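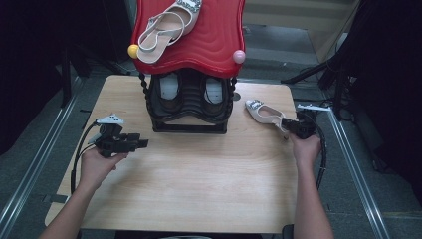 OSTVILLE, 04/12/2024 – Shop notes, by the Dalen hardware desk
3 min read

The comparison of hand-held grippers has moved on to shoes. Two sets are being tried, the Zitis and the Sitik, and both are meant to be worked by a person at a table while a small camera on the gripper records each grasp. Shoes were picked as a step up from the cups and boxes used in September. They are soft in one place and stiff in another, and a strap or a lace can end up between the fingers.

Each set gets 38 grasps per shoe type. An operator picks up the shoe, puts it on a rack or back on the table, and opens the fingers fully before the next try. A grasp is scored as clean, shifted or dropped. The log now holds 1589 entries, cups and boxes included.

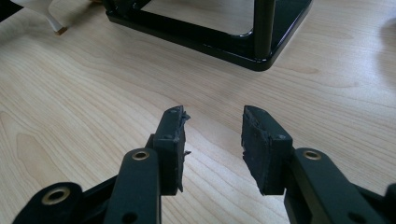

Pad wear is the question most readers wrote in about after the last issue. We had planned to change pads on a fixed schedule and leave it there. The trouble is that wear does not show up evenly. On the fingers in use here the gripping surface has frayed along its edge, with small flaps sticking out, while the black pad blocks behind it still do their job. Ragged edges matter most with thin straps, which can catch on a flap and hang there after the fingers open. For now the rule is to swap pads when a strap hangs up twice in one run. A swap takes nine minutes per pair with the Zitis and five with the Sitik, mostly down to how the screws are reached.

Linkage play is being checked as well. Before each run the operator closes the fingers on a flat gauge and writes down whether the tips meet evenly.

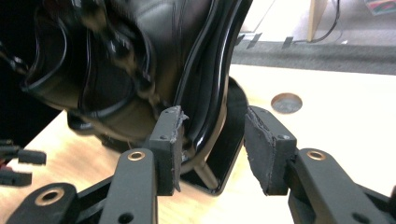
If they don't, the run waits until the pivots have been looked at. Play in the joints is easy to mistake for a poor grip, and a few early scores had to be thrown out for that reason. Cables are the other complaint. Both sets are wired, and operators want more slack on the left side – a longer lead is on order.

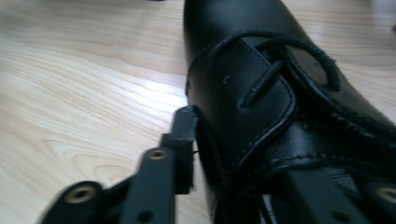 Fingertip pad against the side of a black leather lace-up.

Lace-ups will stay in the test through the next round. Scores for both sets will run in the next issue, along with the pad swap log.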